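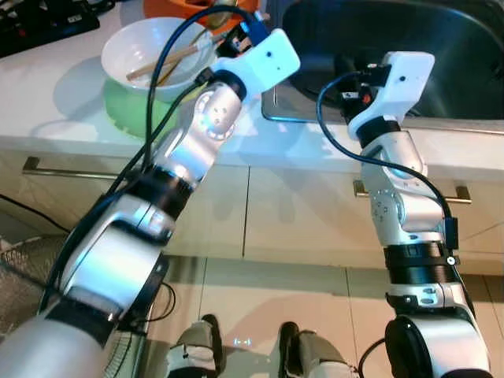
Zidano Capital

Zidano Capital is a private equity firm that invests in small manufacturing, food processing and household goods companies. It was founded in 2000 by Rania Belhaj, who had worked as a credit officer at a regional bank. The firm buys both majority and minority stakes and usually holds them for five to eight years. It has no publicly traded shares and is owned by its partners.

History

Belhaj started the firm with two former colleagues after the bank closed its small business lending desk. The first fund was raised mostly from local families and a pension plan for machinists. Its early deals were mezzanine loans, a form of debt that ranks below a bank loan and often comes with the right to buy shares. Four of the first six borrowers repaid in full. One was sold at a loss, and another was written off after its main customer moved production abroad.

The second fund moved away from lending and toward ownership. Its largest purchase was Karaki, a maker of stainless steel fittings whose founder wanted to retire. Zidano bought 44 percent of the company and took the remainder three years later under an option in the original agreement. Karaki's plant manager became chief executive and was given a small share of the equity. The company was later sold to a larger fittings group, and the sale returned most of the fund's capital to investors.

A third fund followed with a wider group of backers, including two university endowments. At its final closing it had commitments of $671 million. Fundraising took longer than planned, and the target was lowered once.

Investment approach

The firm looks for companies with steady sales and an owner who is preparing to step down. It does not invest in start-ups, real estate or oil and gas. Most deals are found through accountants and local lawyers, and the firm has generally stayed out of auctions run by investment banks.

Each purchase is reviewed by the full partnership and needs the approval of all but one partner. Debt at the time of purchase is normally kept below three times yearly operating earnings. Belhaj has described this limit as a holdover from her years in lending. It was set aside for one transaction, the purchase of the packaging company Telov, which was later refinanced with additional equity from the fund.

Portfolio

Companies held by the third fund include Telov and Clillness, a producer of refrigerated display cases for grocery stores. Clillness was bought from its second-generation owners and has since added a repair division, which handles service contracts for older cases made by other companies. Zidano holds three of the five seats on its board.

The firm does not publish returns for individual companies. Investors receive a written report each quarter and an audited statement once a year, usually in December.

Organization

Zidano has 10 partners and a small support staff. Belhaj served as managing partner until the third fund was fully invested, then became chair. New partners are normally promoted from within after a period as an associate or principal. Partners are required to put their own money into each fund on the same terms as outside investors, apart from the management fee, which they do not pay.

Criticism

The firm was criticized by employees of Telov after a plant was closed and its work moved to another site. A severance plan was agreed on with the local union after several weeks of talks. Some investors also objected to the fee charged during the extended fundraising period, and part of it was later credited back to them.

See also

Mezzanine financing
Leveraged buyout
Management buyout
Limited partnership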